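# About Drellico

Drellico makes water-based paints, primers and lacquers for wooden furniture. The works is at Brolton, where all mixing, filling and testing takes place, and a trade counter and training room are kept at Clallgate. The company sells to joinery shops, furniture makers, schools and members of the public. It does not make masonry paint, floor paint or anything intended for use below the waterline.

This page was last revised on May 25, 2020.

## What we make

The main range is sold under the Tiongson name and consists of 15 products. These fall into three groups: primers, coloured topcoats and clear lacquers. All are based on acrylic or acrylic-polyurethane binders carried in water. Two of the primers also contain a stain-blocking additive for use on oak, mahogany and knotty pine, where tannin or resin would otherwise bleed through a pale topcoat.

Topcoats are supplied in matt, eggshell and satin. A full gloss was made for several years and withdrawn. It showed brush marks at normal room temperatures and we were not able to correct this without lengthening the drying time beyond what most workshops would accept. Customers who need a gloss surface are advised to use the clear gloss lacquer over a satin colour. Two thin coats give a better result than one heavy one, particularly on turned legs and mouldings.

Colours are mixed to order from a set of seven tinters. The colour card shows the standard shades, but a sample can be matched if it is flat, clean and at least as large as a matchbox. Fabric, carpet and glazed tile can be matched by eye only, and we ask customers to approve a brushed sample before a full tin is made up.

## How the company started

Drellico began as a finishing shop. It sprayed doors, drawer fronts and small cabinets for joiners in and near Brolton who had no spray booth of their own. At that time most of the work was done in solvent-based lacquer, bought in from outside. The first water-based primer was mixed for the shop's own use, to reduce the amount of solvent extracted through the booth, and it was sold to other shops only after they asked for it.

The spraying side was closed when the mixing side needed the floor space. The booth was kept and is now used for preparing test panels.

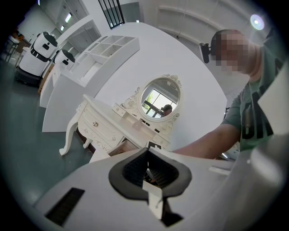
Production is in batches. The standard batch is 300 litres, which is the working capacity of the main mixing vessel with enough headspace to prevent splashing at full stirrer speed. Smaller batches are made in a second vessel, mostly for trade customers with their own colour. The order of addition is fixed for each product and is printed on the batch sheet: water and dispersant first, then pigment and filler, then binder, with thickener added last and slowly. Thickener added too quickly forms lumps that pass through the stirrer and block the filter.

Every batch is filtered before filling. Bag filters are used once and discarded. We tried washable filters and found that dried paint in the mesh broke off in later batches as hard specks, which are easily seen in a satin finish and hardly at all in a matt one.

## Testing

Each batch is checked for viscosity, density, colour, sheen and fineness of grind before it is released. A retained sample is kept in a sealed tin on the racking at Brolton, labelled with the batch number. If a customer reports a fault, the retained sample is opened and brushed out beside the returned tin. In most cases this shows whether the fault lies in the paint, in the storage or in the surface underneath.

New products and changed recipes go through a longer series of tests:

- adhesion, by cross-cut and tape, over bare wood, primed board and old varnish
- resistance to water, tea, hand cream and household cleaner
- scratch resistance, taken after full cure
- blocking, in which two painted faces are pressed together under a 200 gram weight and then separated
- brushing, rolling and spraying by a person who has not been told which recipe is being tried

Blocking deserves a short explanation, as it accounts for a large share of the questions received at the Clallgate counter. A water-based paint that feels dry may still be soft. If a drawer is closed or a lid put down too early, the two surfaces can stick and the paint may tear when they are parted. The drying time on the tin refers to recoating. The curing time is longer, and is printed separately on the data sheet. In December, in an unheated workshop, it can be longer still – no water-based product in the range should be applied below the minimum temperature stated on its tin.

## Training and advice

The training room at Clallgate is used for half-day and full-day courses in surface preparation, brushing and spraying. Course members may bring a small item of their own, such as a stool, a bedside cabinet or a drawer. Large wardrobes cannot be accepted. Materials and overalls are supplied. Footwear should be closed at the toe.

The preparation course is the one we recommend first. Most failures reported to us begin with wax, silicone polish or grease left on the old surface, and a second coat of paint will not cure any of these. The course covers washing down, abrading, filling, dust removal and the choice of primer. It includes a section on testing an old finish to find out whether it is shellac, oil, cellulose or a modern lacquer.

Schools and colleges may book the room for a group. They may also ask for offcut panels, which are free of charge when available but must be collected.

Advice on products is given by telephone and at the counter. It helps to have the batch number to hand, together with a note of the previous finish, the primer used and the time left between coats.

## Waste and packaging

Tins are lined steel. Plastic tubs were used for the smallest size and were discontinued after lids were found to lift in cold storage. Wash water from the mixing vessels is treated on site: the solids are settled out, pressed and taken away by a licensed contractor, and the clear water is reused for the first rinse of the next batch.

Unopened tins in standard colours may be returned to Clallgate with the receipt. Tinted paint cannot be returned unless it is faulty. Part-used tins should not be poured down a drain. Leave the lid off until the contents are solid, or add sand or sawdust, and check with the local waste site before taking them in.

## Visiting

The Brolton works has no shop and is not open to callers without an appointment. Deliveries are taken at the rear gate. The Clallgate counter is open to trade and public customers, with parking directly outside. Colour cards and data sheets can be collected there or sent by post on request.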